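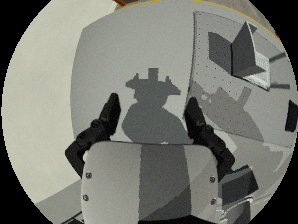
The Long Way Around a Pot of Beans

My mother kept her beans in a coffee can with a strip of masking tape across the lid that said BEANS, as if any of us might have mistaken them for something else. She cooked them on Sundays, all afternoon, and I hated every minute of it. I wanted the kind with hot dogs in it. So it's a little embarrassing to tell you that I now own 6 kinds of dried beans, that I've driven two states over to buy one of them, and that my husband has asked me (nicely!) to stop talking about skins at dinner parties.

It started in February, when I was home with a bad back and bored enough to clean the pantry. Behind the cake mixes I found a bag of pintos so old the price sticker had gone brown. I cooked them anyway. Four hours later they were still rattling around the pot like gravel, and I got mad, and when I get mad I start looking things up.

Old beans, if you've never gone down this particular hole, stop taking up water the way young ones do. You can soak them and pray over them and they'll still come out chalky in the middle. Most of us have only ever cooked old beans, and so most of us think beans are supposed to be a chore. Then you get hold of some from last fall's harvest and they go creamy in ninety minutes, and the broth tastes like you put a chicken in it. I stood at my stove and ate the first bowl straight off the ladle. I burned my tongue. I went back for more.

Those first good ones came from a shop called Gravden, which is a narrow place between a tire store and a dentist, with bins down one wall and a scale that sticks. I went in asking for pintos and the man behind the counter asked me what for. I said for eating. He waited. I said, well, probably soup, and he came around the counter and walked me right past the pintos to a small speckled bean he called Tomo, purple on cream, pretty enough to put in a jar and never cook.

That was Edin Georgiou, and I've been bothering him most Tuesdays since.

Edin grew up with a grandmother who planted beans up her corn and saved the seed in old stockings hung from the rafters. He drove a delivery truck for years before he bought the shop, and he still has a trucker's patience and a trucker's opinions. Don't get him going on canned beans. Do get him going on salt.

"Everybody's aunt told them salt makes the skins tough," he said to me, the second or third time I came in. "Mine too. Lovely woman. Terrible beans."

He salts the soaking water. I'd never in my life salted the soaking water! My mother would have taken the spoon out of my hand. But I went home and tried it both ways, two pots side by side, and the salted ones held their shape and were seasoned all the way through, and the plain ones tasted like the outside of an envelope until I'd drowned them in hot sauce. I called my mother to tell her. She said her beans had always been fine. We moved on to the weather.

Where they come from

I kept asking Edin where he got the Tomo, and he kept saying "a farm," which is what people say when they've got a good thing and don't want company. Finally he gave in and wrote the directions on the back of a receipt. The Azevedo place is seven hours from my house, the last stretch of it on a road that's mostly washboard, and I made the trip with a cooler, a bad audiobook and a dog who gets carsick.

It isn't a big farm. There's a white house, a barn with a new roof, and a long low shed where they clean and sort. The family has been growing beans there for three generations, and they'd nearly quit twice. The first time was when the cannery closed. The second was a hailstorm in August that took the whole crop in the time it takes to eat a sandwich. They had a little seed put by in the freezer, in with the venison, and they started over from that.

What I hadn't understood is how long a dried bean has to stay out in the field. Green beans you pick when they're tender and you're done. These have to hang there until the pods turn to paper, and all that time you're watching the sky, and a wet week at the end can spot the whole lot. Then they get cut and left in rows, and threshed, and cleaned, and the splits and the stones come out. I was handed a tray to pick over and I was slow and I missed things. I've found exactly one stone in my beans since, and I felt very fond of it.

They sell most of what they grow in 50-pound sacks to restaurants, and a bit to shops like Gravden. I came home with one of those sacks. I'd like to say I had a plan. We have a two-bedroom house.

So what do you do with that many beans?

You give them away, for one thing. I filled every jar I had. The neighbors got some, the mail carrier got some, and my sister got three jars and is still pretending she's used them.

And you cook them, more ways than I'd have guessed. I do them plain with an onion cut in half and a bay leaf, and a lot of olive oil at the end, more than looks decent. I do them on toast with a fried egg. Cold with tuna and red onion for lunch. I've got an old community cookbook, picked up at a yard sale, with a recipe in it for something called Votetti, which is beans and broken spaghetti cooked down so thick that a spoon stands up. The page is so spattered that half the quantities are a guess. Mine comes out different every time, and my husband, who doesn't want to hear about skins, will eat it three nights running.

If you want to try it, use the pot liquor and don't you dare rinse it off. Start the pasta in with the beans once they're soft, keep the heat low, and stir more than you think you need to. Add the heel of a block of Parmesan if you've got one rolling around in the cheese drawer. It'll look like wallpaper paste. Keep going.

My mother came to visit in the spring and I made her a pot of the Tomo, salted soak and all, and said nothing about it. She had two bowls. She asked if there was any cornbread. Then she wanted to know what I was paying for beans these days, and I told her, and she put her spoon down and we had to go for a walk.

She took a jar home with her, though. I saw it last month on her counter, next to the coffee can. She'd put tape on the lid.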